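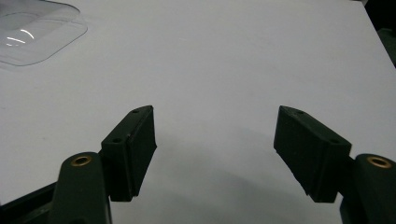
A matte white tabletop with a smooth surface.

Caring for matte white tables: guidance for staff and residents

This page sets out how the matte white tables in the shared rooms at Yurt are to be cleaned. It applies to the dining room, the study room and the two craft rooms. Tables in private rooms may be cleaned in the same way if residents wish.

A matte finish does not behave like a glossy one. Grease from hands shows more readily, and hard rubbing in one spot can leave a shiny patch that cannot be removed. Most of the damage recorded in past years came from scouring pads and undiluted cleaner.

What you will need

Two soft cloths, one for washing and one for drying
A bowl of warm water
Washing-up liquid
Bicarbonate of soda, for marks only

Cloths are kept in the cupboard beside the laundry room. Please do not take the blue cloths, which are reserved for the bathrooms.

Daily cleaning

1. Move everything off the table, including mats and lamps.
2. Brush crumbs and dust into your hand or a dustpan. Grit left on the table will scratch it once the cloth passes over.
3. Add a few drops of washing-up liquid to the water. Dip the first cloth and wring it out well.
4. Wipe from the far edge towards you in long, straight strokes, overlapping each one slightly.
5. Rinse the cloth and go over the table again with clean water.
6. Dry at once with the second cloth, taking in the edges and the underside of the rim.

Do not put items back until the surface is fully dry.

Removing marks

For tea, coffee or pencil, mix a little bicarbonate of soda with water to make a thin paste. Spread it over the mark with a fingertip and leave it for 15 minutes. Lift it away with a damp cloth, rinse and dry. The treatment may be repeated once. If the mark remains, leave it and report it.

Ink and glue should be reported straight away. Bleach, wax polish, furniture spray and abrasive creams must not be used on any matte table.

Hot dishes

Pans and teapots must stand on a mat. Spare mats are in the second drawer of the dining room sideboard.

Reporting damage

Chips, burns and lifting edges should be reported to Şengül Dursun at the front office or on extension 814. Please give the room and the position of the table. Requests for replacement cloths go to Müzeyyen Tuncer.

Page last reviewed in August.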